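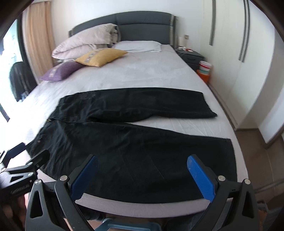 Black trousers spread out on a bed.

Local Government and the Law
Unit 8: Council Inquiries and Conflict of Interest

Read this before the Friday session. The first part covers the general rules. The second part is the case we will use in class.

What a council inquiry is

A council inquiry is a fact-finding body set up by elected members. It is usually made up of councilors from more than one party and is given a fixed subject and a deadline. It can ask for documents, invite people to speak and write a report. It can't convict anyone, impose a fine or remove a member from office. Students mix this up every year, mostly from reading headlines in which an inquiry has "found someone guilty." An inquiry finds facts and makes recommendations. A guilty verdict comes from a court.

The subject of the inquiry is set out in its terms of reference. Read these first. If the terms say "the award of street lighting contracts," the members have no business asking about a school roof, even if the same company did both. Reports that wander outside their terms are easy to challenge, and some have been sent back to be rewritten.

Conflict of interest

A conflict exists when a public official has a private interest that could affect a decision they take part in. Note the word "could." The official doesn't have to gain anything, and the decision doesn't have to be a bad one. A councilor who votes to hire her brother's company has a conflict even if that company made the lowest bid and did good work.

Most codes ask three things of the member. Declare the interest before the item is discussed. Leave the room or stay silent during the debate. Don't vote. A declaration made after the vote is recorded in the minutes but doesn't cure the problem.

Watch for interests that are indirect: a loan from a supplier, shares held by a spouse, an unpaid seat on a board, rent received from a tenant who also bids for council work. The code in your reading pack lists family members to the second degree. Former business partners are not on the list - several of you asked about this last term - but a general clause on "close association" may catch them.

The Rernevwood case

Rernevwood has a council of 40 members. Over one term the council signed 86 contracts with outside suppliers for road repair and waste collection. Almost 40 of them went to one firm, Zanance. A local newspaper then reported that a member of the contracts panel owned a warehouse rented to Zanance. The rent had been left off his declaration form.

The council voted to open an inquiry with 8 members. Its terms covered the contracts panel only, not the full council. The inquiry asked for the panel's minutes, the bids and the lease. It received the minutes and the bids. Zanance declined to hand over the lease and said it was a private document. The inquiry had no power to force a private company to produce it, and the report says so in two lines on the last page.

A second bidder, Kuzmenko, told the inquiry that it had been given fewer days to prepare its bids. The dates in the file supported this for 2 contracts. For the others the file held no record of when the notice was sent. The report calls this "a gap in record keeping" and goes no further.

The inquiry recommended that the member leave the panel, that declaration forms be published, and that the file be passed to the prosecutor. The full council accepted the first two and voted down the third. A member of the public sent the report to the prosecutor anyway. Any citizen may do that, and no council vote is needed.

Compare the neighboring town of Prunalwood. It had a similar complaint and asked an outside auditor to look at it. The auditor had a contract with the council giving access to all its files, but she could not question members in public.

Points for discussion

Was the conflict in Rernevwood a matter of the rent, of the missing declaration, or both? Point to the clause you rely on.

Should the panel's contracts be canceled? Think about work already finished and paid for.

Can the minutes be used later in court? Treat official records separately from what people said at the hearing. Someone who speaks to an inquiry has not usually been warned about their rights in the way a suspect would be.

Written work

Two pages on the terms of reference. Redraft them so that the missing notice records would be covered. Keep your version to one paragraph and use the second page to defend it.

Last updated: February

Comments (3)

Guest: The link to the reading pack goes to the Unit 7 version. Is the code the same?

Course office: The code is the same in both. The link has been fixed.

Reader: I sit on a small town council and our form doesn't ask about rent at all, only salary and shares. Would that still count as failing to declare?

Contact the course office | Copyright, all course materials | Back to top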